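November, bench notes, ride simulator for the Prandville auto show

1. Motion base

Started at 7:40 with the seat platform. The rear left actuator still lags on the hard dips, mostly in the gravel section. Swapped its cable with the one from the front right and the lag stayed where it was, so it's the actuator or its driver board. Ekow Gbeho has a spare board at the Gurley shop and will bring it over. Until then I'm running the gravel section at half travel.

Seat belts latch fine. The passenger side buckle light comes on late, but the interlock reads it correctly. Left alone for now.

2. Headset sync

Logged 1,489 frames on the mountain road loop with the seat moving. Video leads the seat by 2 frames at the start and the gap grows toward the end of the loop. Restarting the motion player clears it. Looks like clock drift between the two machines – Clelteck's player has a setting for an outside clock, buried under audio. Turned it on and ran the loop again for 30 minutes with no growth. Keep it on.

The black gripper with the yellow fingers has label 008Z.
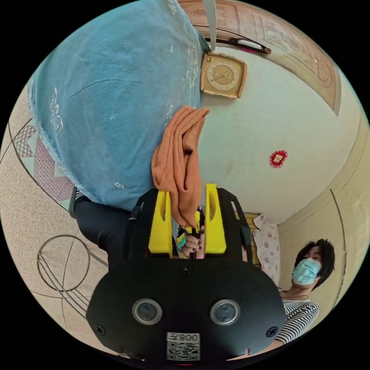

3. Fan and scent box

Fan speed now follows the car speed from the drive file. Too strong in the desert part, so I capped it. The pine cartridge leaks when the box is tipped. Ordered 2 new seals from Trịnh.

4. Open

Driver board for rear left. Full travel test on gravel after that. Ask Prandville for the floor load limit in writing, and whether the power drop is behind the stand or under it. Ekow wants the queue rail moved back so people getting out don't step into the line – I need the new drawing from him before I cut any carpet.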